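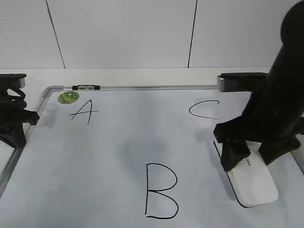 A, B and C in black marker, board lying flat on the table.

Hikow framed whiteboard, review after ten months of lessons
2018-10-15

I teach handwriting to adults who grew up with another alphabet. Most of them write from right to left at home, and some have never had a pen in the hand for a long time. In December I bought the Hikow board from the Kavar shop in Nirkport, and since then I used it in 148 lessons, so I think I can say something useful.

First, the surface. It is smooth and the marker goes easily, maybe too easily for a beginner. On paper the pen has a little resistance and the hand learns from it. On the board the line runs away, and the student makes the letters bigger than he wants. For the first weeks this is good, because big letters show the mistakes. After that I move everybody to lined paper and the board stays for corrections only.

Cleaning is fine if you do it the same day.
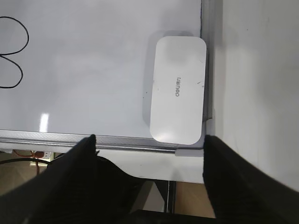 When I forgot the writing for one weekend, a gray shadow stayed and I needed a damp cloth with a drop of dish soap. My colleague Milagros Gaete has the older Pavlović board and she says hers cleans better, but the Pavlović is also much heavier and she doesn't carry it anywhere. I carry mine by bus, so for me the weight decides.

The frame is aluminum and thin. It got one small dent in my bag and the board still lies flat. I don't hang it on the wall. Students who sit next to each other at a table talk more, and I can see how they hold the marker, which I can't see when they stand with the back to me. 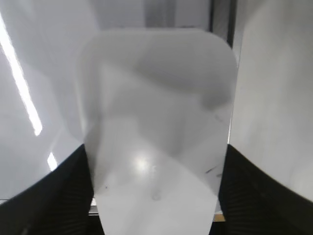 Light is the real weak point. I teach in the evening under ceiling lamps, and from some chairs you see the lamp and no letters. I expected this from a white glossy board, but other things on the table can do it too. Even frosted plastic, milky as it is, can give you one bright round spot with a soft halo. Now I turn off the lamp over the table and use the one near the door, and it is better. A matte version would be welcome – I would pay more for it.

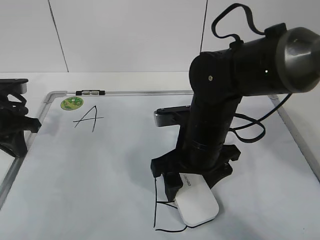 A word about the method, because people ask me which letters come first. I begin with A, B and C like everybody, and I don't correct proportions in the first lesson. If the A has a long crossbar that goes out past the right leg, I leave it there. It is still an A and everybody can read it. Marin Softić, who trained me, was more strict and wanted the bar exact from day one, and he lost students with this.

I give 4 stars of 5. I take one away for the glare.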